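Prirolham Film Nights – Frequently Asked Questions

What is Prirolham?
Prirolham is a members' film library and screening night. We lend discs, stream a small catalogue to members at home and show a film in the hall every second week from March.

How many films do you have?
The catalogue stands at 691 titles. Most are family adventures, nature films and older dramas that are hard to find on the big services.

What does it cost?
Membership is $80 a year and covers everyone at one address. Guests pay $12 at the door. Children under five get in free.

Is streaming included?
Yes. Log in with your member number and choose Watch at Home. You can have two films on the go at once, and each stays open for 48 hours after you press play.

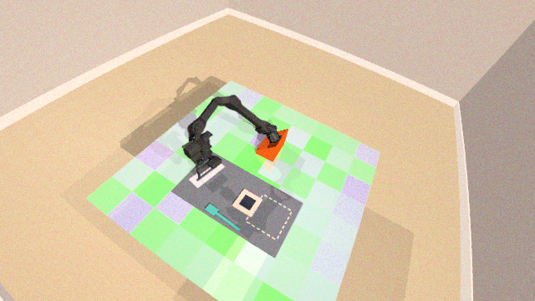 Robot arm and orange object, computer render.

A film stops and starts. What should I do?
Drop the picture quality to Standard in the player settings, then reload the page. If that doesn't help, try another browser. Older televisions with the Alus app need version 5 or later.

Can I download a film to watch offline?
No. Our agreements with Cedilier and Chang cover streaming and disc loans only.

How are films rated?
We list the official classification where there is one. Short films without a rating carry our own note on language, violence and flashing lights.

Do you accept short films from members? 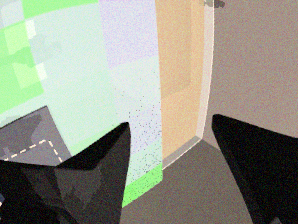
Members' shorts are shown before the main feature and can run up to 12 minutes. Live action, drawn and computer-animated work are all welcome. Send one still with your entry, and pick one that reads well at a small size – two black gripper fingers low in the frame will hold up on a phone, while a wide shot full of tiny faces won't. Entries go to Yen-ting Fu, who looks after the shorts program.

How do I return a disc?
Use the slot beside the front door at any hour, or hand it in at a screening. Please put it back in its own case.

What time do screenings start?
Doors open at 6:30 pm and the film starts at 7 pm. Seats aren't numbered.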